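bellach-armario-teleop

Demonstrações de teleoperação de humanoide com mãos articuladas, tarefas de armário e pastas de escritório. README provisório, falta revisar a parte de licença. Dúvidas: falar com Hashini Pathirana ou abrir issue.

O que tem

1311 episódios, juntando as duas formas de demonstrar:
- remoto (operador com óculos e luvas), a maioria
- guiado à mão, 403 episódios, só braços, dedos comandados à parte

Tarefas: abrir e fechar portas, pegar pasta do tampo, pôr na prateleira, tirar da prateleira, alcançar embaixo do móvel. A lista completa está em tarefas.csv (a coluna "obs" é do Shafiq, nem sempre preenchida).

Streams por episódio
- câmera da cabeça, cor
- câmeras de punho, esquerda e direita
- juntas dos braços e das mãos
- comando do operador, antes do filtro

Punho tem exposição fixa, estoura bastante em superfície clara. Cabeça borra quando o operador vira rápido. Não filtramos isso, quem quiser filtra. 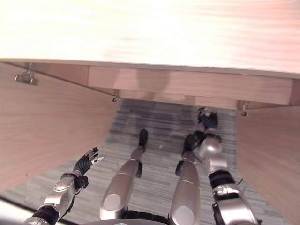
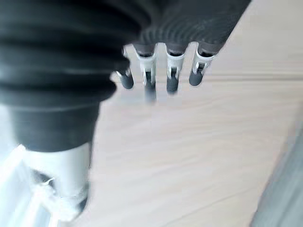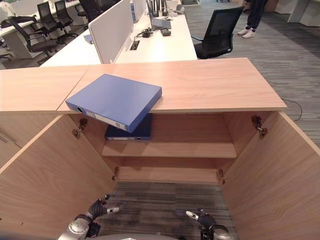

Cabeça (primeira e terceira) e punho (segunda), mesmo local.

Como foi gravado

Operadores: Dilani Patwary, Debashish Miah. Cada um fez mais de 80 episódios de treino antes de valer, esses não estão aqui. Começo e fim marcados por pedal. Se o operador errou e corrigiu, ficou, marcado com recuperacao=1. Se desistiu, foi pra pasta descartes/ e não entra na contagem.

Remapeamento luva -> mão é do pacote cassim, versão congelada no repo. Nao atualizar sem reprocessar tudo!! O polegar muda de convenção de sinal.

Problemas conhecidos
- 18 episódios com o punho esquerdo atrasado em relação à cabeça, lista em atraso.txt
- nomes das juntas do polegar trocados no lote de sábado, o script corrige_polegar.py resolve
- anotação de "contato" é manual e incosistente entre anotadores
- pessoas e mesas ao fundo em alguns episódios, rostos borrados antes de publicar

Divisão

treino / val por sessão, não por episódio. Por favor não embaralhar, os episódios de uma mesma sessão são quase iguais.

TODO
- calibração das câmeras de punho (Somtochukwu)
- converter os descartes
- versão menor pra teste rápido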